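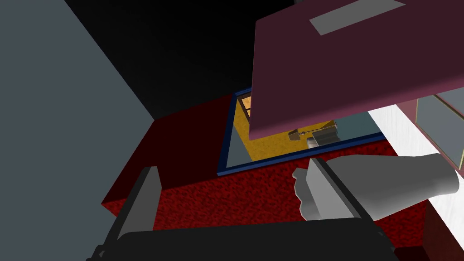

Santoro Cell: Setup and Upkeep Notes

Hi! I keep the Santoro cell running, and this README covers how I set it up and what I do when it misbehaves. Santoro is a simulated two-arm robot in a furnished house, built on our Linier scene loader. All 137 episodes in this release came out of it.

Before you start
- Load the Pumex material pack first, then the house. Do it backwards and you get flat gray floors (ask me how I know).
- Set the physics rate before the arms spawn.
- Let the robot settle for 30 seconds. I get coffee.

Homing the arms
1. Park the base at the near end of the long white table, facing down its length.
2. Zero the left arm, then the right. Running both together makes the solver grumpy.
3. Open the right gripper all the way and compare the finger angles with the values in fluvia.cfg. 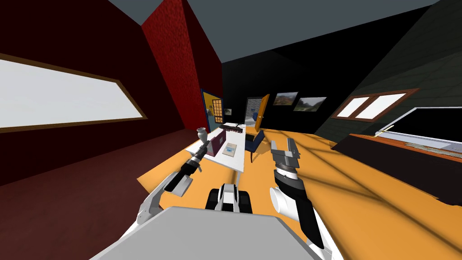

4. Jog the left arm out over the tabletop and watch the elbow. If it jitters, lower the joint gain by 2 and try again!
5. Save the pose as home_9. The older home files are from the previous wrist and I really should delete them.

Known problems
The contact settings drift whenever Fluvia updates, so I re-check grip force after every pull. Handles are the worst for this. If the fingers start sinking into one, reload the collision mesh and re-home. A full restart is slower and fixes the same thing.

Last checked in April.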